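Subject: Re: [brick-town] Missing parts in the Maksymiv station set

Hello all,

Solomiia Stetsiuk wrote on Thursday:

> I opened the Maksymiv station for my son and after bag 4 we
> have no clear window panels for the ticket hall. The box says
> 285 pieces. I did not count them but the roof also looks short
> of some tiles. Did anybody else have this? I bought it from
> the Plaltach shop and they say I must write to Fato directly.
> Also, can the station be joined with the older tram set or
> do I need other road plates?
>
> Solomiia

Solomiia, I had the same question in December, when I built this station with my daughter, so I will write what I know.

First, please look inside the instruction book. In my box the window panels were in a flat paper envelope, and the envelope was between the last page and the back cover. I looked for them for one whole evening on the floor and under the sofa. The envelope has no bag number, so it is easy to miss. 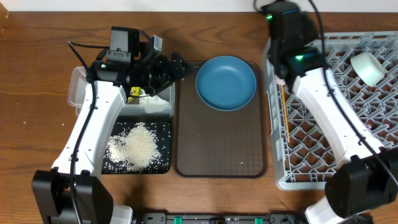
If the envelope is not there, then you should write to Fato. They have a form for missing parts on their page. You need the set number and also the small code which is printed on the bottom flap of the box, so do not throw the box away yet. I asked for one door and two hinges last year and they came after 11 days in a normal letter. I did not pay anything. They did not ask me for the receipt, but I would keep it.

About the roof tiles I am less sure. The drawing for step 38 is not good, in my opinion. It shows the dark gray tiles and the black tiles almost in the same color, and my daughter put the black ones on the roof too early. Later it looked like we had too few. Please check if you have gray tiles left over in the platform part. If yes, then you only have to exchange them.

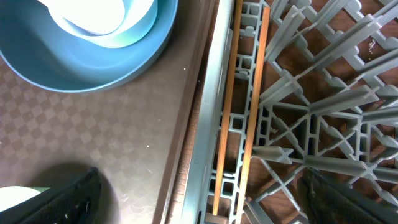 Now the tram set. The station joins with it, but only on the side with the clock. The other side has a step which is one plate higher, and the tram does not go over it – the front wheels go up and the back car comes off. I solved this with flat plates from the Matden street pack. That pack has 100 pieces and most of them are gray, so you will use them for other things too. Matden plates hold a little less strongly than the Fato ones. For a road this is fine, for a bridge I would not use them.

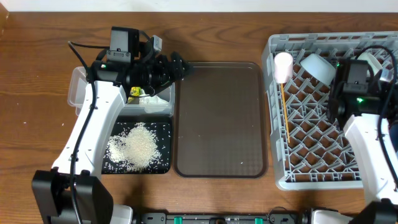 One more thing for everybody who has the set at home. The stickers for the timetable board are very thin. I put mine with tweezers, and first I cleaned the board with a dry cloth. The second sheet, with the shop names, is better quality and you can lift it again if it is not straight.

The figures are nice. The conductor has two faces and the lady with the dog has a suitcase that opens. My daughter is five and she plays more with the suitcase than with the train.
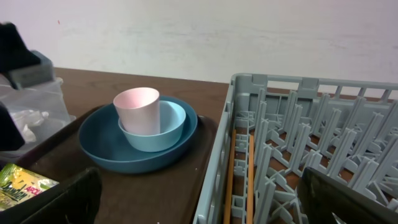
I also have a question to the list. Does somebody know if the signal light from the old tram set can be bought alone? Mine still works but the battery cover is broken, and tape does not look good on it. I can exchange some street lamps for it, or a spare pair of track switches – they are used, but complete.

Solomiia, please write if you found the envelope.

Best regards,
Ivan Sydorenko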